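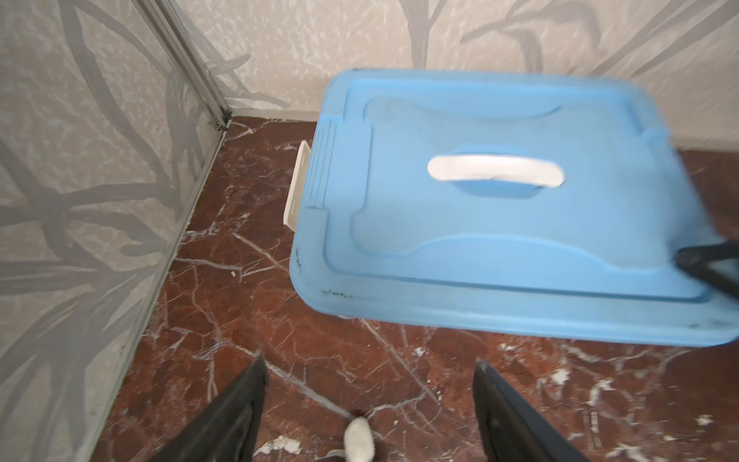
Kausar Sial has been servicing scuba regulators for most of her working life. Her workshop, Mustum, is on the harbor road in Zambridge, two doors up from the boat ramp. Last year 709 regulators came through it, most of them between the end of the season and December. We talked to her about what goes wrong with regulators and what divers can do before they bring one in.

Sial learned to dive at Kuusk, the flooded quarry north of town, and worked there as a divemaster before she moved to repairs. Her logbook stands at 1,817 dives. She says the number doesn't help much at the bench.

"Diving a lot tells you what a bad regulator feels like," she said. "It doesn't tell you why it feels bad. I had to go and learn that part separately, and I was slow at it for a couple of years."

The most common complaint she hears is a slow free flow from the second stage, the part that goes in the mouth. Divers usually assume the second stage is the problem. Often it is the first stage, the part that screws onto the tank.

"The first stage is supposed to drop the tank pressure to a steady intermediate pressure," Sial said. "If the seat is worn, that pressure creeps up. It keeps creeping until the second stage can't hold it back, and then you get bubbles. So people come in with a hissing mouthpiece and I hand them a bill for the other end of the hose. Some of them aren't happy about it."

She puts a gauge on every regulator before she opens it and writes down what she finds. The same readings are taken after the rebuild, and the owner gets both sets.
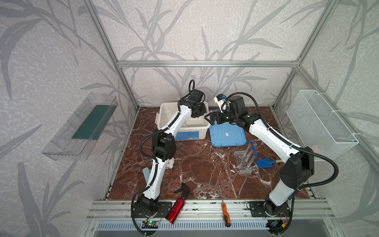

Water inside the first stage is the other thing she sees a lot of. It gets there when the dust cap is left off during rinsing, or when somebody presses the purge button while the regulator is in the rinse tank and not connected to a cylinder.

"You press the purge, you open the valve, and water can run up the hose," she said. "Then it sits. I opened one from Jullby this winter and the filter was green. The owner told me he rinsed it after every dive, and I believe him."

Her advice on rinsing is to leave the regulator on the tank with the air on, if there is room to do it that way. If not, the cap should be dried and fitted tight, and the purge left alone. Warm tap water is fine. She likes a long soak better than a quick spray, especially after salt water, and she hangs her own regulators by the first stage with the hoses loose.

Storage gets less attention than rinsing, she said, and it does plenty of damage. Hoses bent sharply inside a small bag will crack near the fittings. Hose protectors can hide the crack, so she slides them back and looks underneath. Rubber mouthpieces split at the bite tabs and at the zip tie. She replaces those at every service and doesn't charge for it.

Sial also keeps a shelf of parts for older models that the makers have stopped supporting. When the shelf runs out, she tells the owner to retire the regulator.

"I've had people offer me extra to make something fit," she said. "I won't do it. A part that is almost the right size works fine in the shop, at the surface, with me breathing off it in a chair."
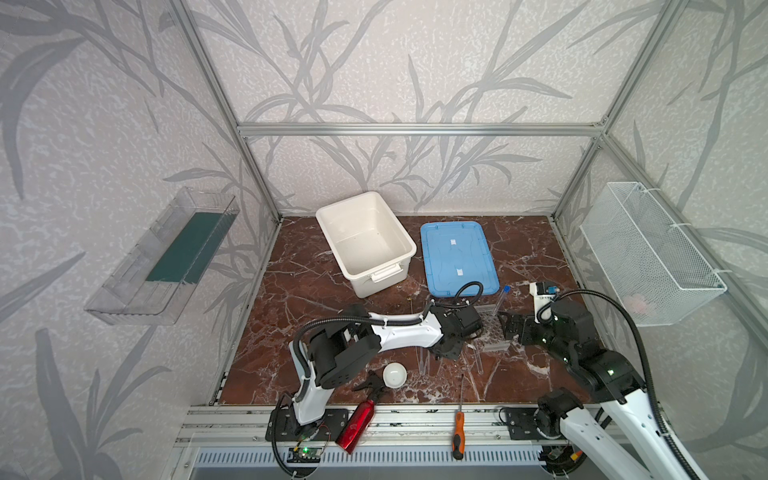
How often should a regulator be serviced if it hardly gets used?

Every year or every two years, depending on what the manual says, and the time counts even when the regulator stays in a closet. O-rings dry out and the seat takes a set from sitting under spring pressure.

Sial said she would sooner see a regulator that is dived every week than one that comes out for a single vacation. For the vacation divers, she suggests booking the service at least a month before the trip. Parts for some models take that long to arrive, and she doesn't rush the bench test. After the service she wants the diver to try the regulator in a pool or somewhere shallow before getting on a plane with it.

She runs an evening class on basic care twice a year, in the back room at Mustum. Students bring their own gear. They learn to check a hose, change a mouthpiece and look at the inlet filter with a flashlight. They don't open a first stage.

"They always ask," she said. "I show them one I've cut in half, so they can see the piston and the spring. Then it goes back in the drawer."

The next class is full. Names for the one after that are being taken at the counter, and the workshop is open until six.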